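6/20/21

Up before seven. Rain until lunch, so the trip to Esstead was off and I got on with the playroom instead. I have been putting it off since we moved the shelves.

Did the books first. Two bags for the school sale, one bag back on the shelf after Wubit went through it and said no to most of it. The puzzles took longer. I gave up on the farm one, which has never had its corner piece, and put it in the recycling.

Paid the Trinach bill while the kettle boiled. 243 this time, more than I expected. Must ring them and ask about the standing charge.

Natnael came round at two with the drill and put up the low shelf for the play kitchen. He wanted it higher, but then the small ones can't reach, so we moved it down again and there are now two spare holes in the wall. I will fill them in August when we paint.

After that I washed the toy food in the sink. The kitchen set was Ebony's before it was ours and some of the pieces had gone sticky. Dried them on the old towel and threw out a tomato that had split. Then I sorted the lot on the table - vegetables together, knives by the block, fruit to go on the tray once I'd found more of it. Found very little of it. I looked under the sofa and in the coat cupboard and came back with a sock and a pencil.
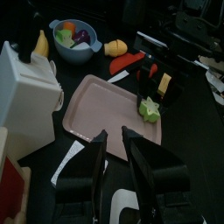 Yeshi Derese thought the vegetables ought to stay in the blue bowl for good, as children put things back in a bowl and never in a box with a lid. She also said to keep the knives with the block even if they won't stay in it, and not to bother with labels before they can read. I had already cut out the labels. I may use them for the paint drawer.

The pink tray has white marks along the rim that I meant to have another go at, but it was past five by then and supper wasn't started. Lentils and the end of the bread.

Rang Mitiku in the evening. He has the cold again - second one this year. He wants the big casserole dish back and I said I'd drop it off when I next go past.

Still to do: dressing-up box, pens, the bag behind the door. Bed at ten.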